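Toy Library in Prirow Asks Borrowers to Help Sort Play Kitchen Sets

28 January 2022

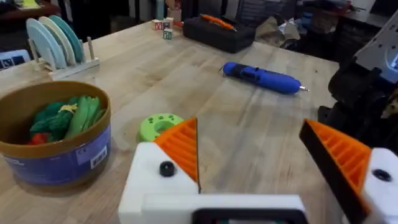

Play food is the most borrowed item

The Prirow toy library has started sorting its play kitchen sets into fixed kits, and is asking families to check at home for missing pieces before the next return day.

The library lends out 80 kits in all, and the kitchen ones go out more often than puzzles, trains or building sets. Until now, play food, plates and dish racks were kept on open shelves and borrowers picked what they wanted. Under the new system, each kit will have a list taped inside the lid and will be checked against it when it comes back.

"People bring back a carrot from one set and a pan from another, and after a few months we can't put a whole set together," said Imani Ndung'u, who runs the lending desk. "The kids don't mind much, but the parents who get half a set do."

Toy vegetables will be stored in round tubs with the rest of the kit packed alongside. Plates will be lent with a rack to stand them in. Alphabet blocks, which have a habit of ending up in with the food, will go back to the block shelf and be lent separately.

What is missing

The sorting began after New Year in the back room on Massawe Street. So far, 28 kits have been finished and are ready to borrow. Another nine are on hold for lack of parts.

The library is mainly looking for:

Toy fruit and vegetables of any kind
Small cups and saucers
Wooden spoons and pan lids
Play money from the shop kits

Pieces can be handed in at the desk or dropped in the box by the front door. There is no charge for late returns of single pieces, and there is no need to know which kit they came from.

Cleaning

Jeptoo Koech, who is in charge of cleaning, said plastic pieces will be washed in warm soapy water after each loan. Wooden pieces will be wiped with a damp cloth and left to dry overnight. Families are asked not to put wooden plates or blocks in the dishwasher.

"Wood swells and then the paint goes," Koech said. "We had to throw out a full tea set last July."

Items with cracks or flaking paint should be reported at the desk and not repaired at home. Glue used on a toy that goes in a small child's mouth is a concern, she said.

Borrowing and fees

Members may take two kits at a time and keep them for three weeks. A kitchen kit counts as one. Families can reserve a kit by phone or at the desk, and reserved kits are held for four days.

The library has 300 member families, most of them from Prirow and the Lermont side of the river. Fees have not changed. Day care providers can join on the same terms but should call ahead if they want more than two kits.

Donations of used play kitchens are welcome as long as they fit through the side door. Larger pieces, such as stoves and sinks, stay in the playroom and are not lent out. Donors should ask for Aurélien Masson at the desk.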